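Projektbericht: Können Maschinen schon aufräumen?
Kurs Automatisierung, Gruppe 2
Jarmila Gajdoš, Svetozár Tichý
Abgabe 21. Januar 2019

Fragestellung

Ausgangspunkt war ein Streit in der Mensa. Svetozár meinte, in zwei Jahren räumt kein Mensch mehr Regale ein. Jarmila meinte, Quatsch. Also Thema gefunden. Untersucht haben wir, welche einfachen Handgriffe im Haushalt und im Laden eine Maschine heute übernehmen könnte und wo es hakt. Staubsauger und Mähroboter haben wir weggelassen, die fahren ja nur rum und fassen nichts an.

Vorgehen

Erst Literatur, dann ein Besuch im Laden Dvořáček in Brarkunville, dort durften wir beim Einräumen zuschauen und Fragen stellen. Dazu eigene Überlegungen zu Greifern mit zwei Backen. Mit Händen mit fünf Fingern haben wir uns nicht beschäftigt, zu teuer und zu kompliziert für diesen Rahmen. Einen eigenen Roboter haben wir nicht gebaut, das war am Anfang mal der Plan (siehe Skizze im ersten Zwischenbericht), aber Zeit fehlte.

Handgriffe zerlegen

Wichtigster Schritt. Eine Aufgabe wie "Tisch abräumen" ist für uns eine Sache, für die Maschine viele. Gegenstand finden. Entscheiden, ob er weg soll. Von welcher Seite greifen. Wie fest. Wohin damit. Loslassen ohne dass er umkippt. Bei einer durchsichtigen Flasche fängt es schon beim Finden an, weil eine Kamera das klare Plastik gegen den Hintergrund schlecht abgrenzen kann. Das Etikett hilft, ist aber nicht immer vorne. Eine flache Schachtel ist leicht zu sehen und schwer zu greifen: liegt platt auf, die Backen kommen nicht drunter, und von oben ist sie oft breiter als der Greifer aufgeht. Der Mensch schiebt sie einfach zur Tischkante und nimmt sie da. Macht man ohne nachzudenken.
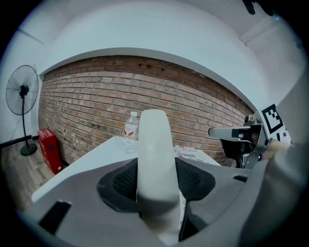 Dann die Kraft. Eine volle Plastikflasche verträgt ziemlich viel Druck, eine leere knickt ein und rutscht weg. Von aussen sieht man den Unterschied kaum. Weiche Auflagen an den Backen verteilen den Druck besser und rutschen weniger, lösen das Problem aber nur teilweise. Besser wäre ein Kraftsensor, der beim Anheben merkt, ob sich was bewegt. Kostet extra und muss eingestellt werden.

Im Laden

Bei Dvořáček stehen 1.000 verschiedene Artikel im Regal, sagt der Chef. Wir haben uns auf Getränke und Kartonware beschränkt. Eingeräumt wird morgens, alte Ware nach vorne, neue nach hinten. Genau da sehen wir das grösste Hinderniss. Für "nach hinten" muss der Arm über die vordere Reihe hinweg oder alles erst raus. Im Regal ist dafür wenig Platz, vor allem bei den unteren Fächern. Ausserdem laufen Kunden durch. Ein Arm müsste jedes Mal anhalten, wenn jemand in die Nähe kommt.

Die Verkäuferin hat nebenbei auch noch kaputte Packungen aussortiert, Preisschilder gerade gerückt und einem Kunden den Weg zum Essig gezeigt. Steht in keiner Aufgabenbeschreibung.

Haushalt

Hier noch schwieriger, finden wir. Ein Laden hat feste Plätze, eine Wohnung nicht. Für die Auswertung haben wir 170 Handgriffe aus einem Abend in der WG Rokus aufgeschrieben (Küche und Flur) und in 3 Gruppen sortiert: geht mit zwei Backen, geht vielleicht, geht nicht. In die erste Gruppe kamen vor allem feste Sachen mit eindeutigem Platz, Becher in den Schrank, Flasche in die Kiste. In die letzte alles mit Stoff, alles mit Deckel der klemmt und das Sortieren vom Besteck. Die mittlere Gruppe ist unsicher, da waren wir uns auch untereinander nicht einig. Tabelle im Anhang.

Ergebniss

Einzelne Handgriffe ja, ganze Aufgaben nach unserer Einschätzung noch nicht. Svetozár bleibt bei seinen zwei Jahren, aber nur für Lagerhallen. Jarmila hält auch das für zu früh.

Offene Punkte

- Kraft beim Greifen nicht selbst gemessen, nur nachgelesen
- Nur ein Laden besucht, Termin bei Skindel kam nicht zustande, neuer Versuch im März
- Kosten fehlen komplett
- Gruppe "geht vielleicht" nochmal von jemand anderem sortieren lassen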